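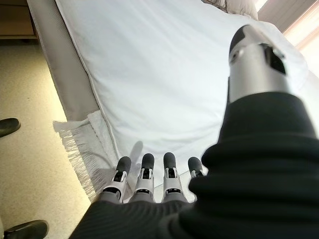 October, notebook, bedroom rig, started a little after lunch

OK so the question for this afternoon was whether the Vallia hand is worth keeping on the right arm for cloth work, or whether we go back to the Honorato two-jaw that everybody (me included) was happy to see the back of in the summer. Danai thinks I've already made up my mind. I probably have, but I'm writing it all down anyway.

Setup

Bed made up with the white sheet, pulled fairly tight, one pillow at the head, fringed towel on the near corner over the rail. Floor lamp off, window doing all the lighting. I left the exposure alone on the wrist camera and I regret it a bit. White sheet, white towel and daylight from the pillow end is a rough combination, and the far right of the mattress washes right out. Depth was fine on the towel (all that loopy texture!) and patchy on the sheet, same as last time.

Controller is the Tranon box with the new firmware Donal flashed this morning. Finger current limits set low to start, then bumped twice.

The sleeve

We've got the knit sleeve on the right hand for the first round. The idea was to keep lint and loose threads out of the knuckles. It does keep lint out, I'll give it that. But it bunches up around the wrist and palm something awful, and once it bunches it creeps forward over the housing of the last finger on the thumb side. With the thumb swung out wide it's OK. Bring the thumb in to pinch and you can feel (well, see, on the current trace) the fabric dragging. I smoothed it down by hand between runs and it worked its way forward again within a few minutes.

It also takes up a big chunk of the wrist camera's view. I'd say the whole right side at the bottom is just black ribbing. Donal suggested a tighter cuff, maybe cut from the leftover Indo material, with a hole for each knuckle. I like it, but I'm not sewing it.

Pull test, corner of the towel

Quick and dirty: pinch the corner, hook on the luggage scale, pull until it slips, write down the peak. Same corner every time, same pinch pose.

Vallia, sleeve on: 726 g
Vallia, sleeve off: 851 g
Honorato two-jaw, fresh pads: didn't get to it, see below

So the sleeve costs us something, more than I expected. Before anyone gets excited, that's the best pull of 3 for each, and my scale work is nothing to brag about. I'd want a proper fixture before putting those on a slide.

The fringe

I was dreading the fringe and it went better than I feared. The rounded pads push the threads aside instead of snagging them, as long as you come in flat from the sheet side. Come in from the rail side and the threads fan out over the fingertips and then you're picking them out with tweezers. I've changed the default approach to come over the mattress. Danai wants to try the rail side with a slower close, so I left her a config called rail_slow.

Lifting the sheet with the towel

This was the one I cared about. Pinch both layers at the corner, lift, hold, let go on command. The two-jaw used to grab the towel and leave the sheet behind nearly every time. I only used the right arm and parked the left with its fingers spread, so I could see on the head camera whether the sheet swung into it. The head view is a mess to read with the legs and the plant in there as well, and my segmentation kept calling the plant leaves "cloth edge," but the pinch point is nice and clear up on the right. Metal fingers against white cloth, much easier than black sleeve against shadow.

Cable loops on the right forearm are too long. They swing wide of the elbow when the arm is up high. Nothing caught, but I don't love it. Spiral wrap next time, and leave enough slack for full wrist roll. 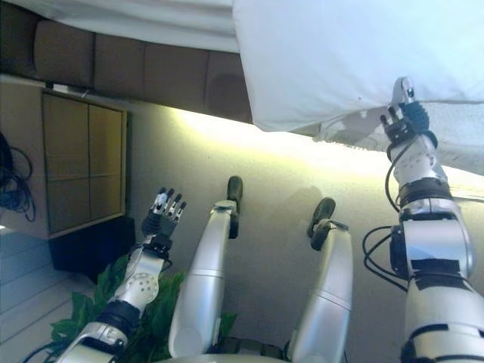 Where I landed

Vallia stays on the right arm for now. Sleeve comes off until somebody makes one that fits. The left stays as it is.

I never got the Honorato mounted. The adapter plate has the old bolt circle, and the new one is apparently still on Donal's bench under a pile of something. So yes, Danai, I compared a hand with itself. I know.

Still to do

Redo the pulls with the two-jaw once the plate turns up.
Lock exposure on the wrist camera, try it with the curtain half closed.
Hold test: both layers, up to 30 seconds, log finger temperatures.
Add plants to the ignore mask.
Ask Vallia whether the pads come in a lighter color. The black tips throw off the shadow filter whenever they're close to the sheet.
Donal: please write down which firmware that was!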